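Bronalwood bench book, 12/3/23

Quiet day, so I have finally sat down to tidy up our house rules for working near the arms, which had spread over so many scraps of paper that I kept finding bits of them in my coat pockets. The Pandby sheet is still the base of it and I've only changed what we kept tripping over. Speed cap stays at 40 per cent whenever anyone is on the floor beside the unit. I know it makes the slipper shelf feel dreadfully slow, and I do sympathise, but please leave it alone!

The bit I dithered over longest was cables. The old wording said "keep tidy", and we all have our own idea of tidy, bless us. New wording: no loose loops where an arm or a foot can reach, and walk the floor before power goes on.

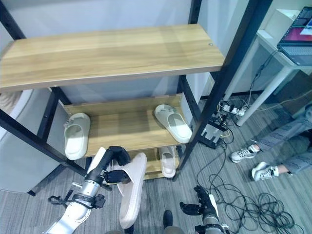 Who is allowed to press the stop button?

Anyone in the room, visitors included, and they needn't explain themselves until the arms are still.

Restarting is a different matter and stays with whoever signed the sheet for that run. We're up to sheet 134 now, and I found 4 with no signature at all, so could everyone have a look through their own when there's a kettle on.

Still to settle: whether the Trusen checklist wants the grip force written down for soft things like foam, or only for hard ones. I'd write it down for both. Will ask in April when we go over the lot again.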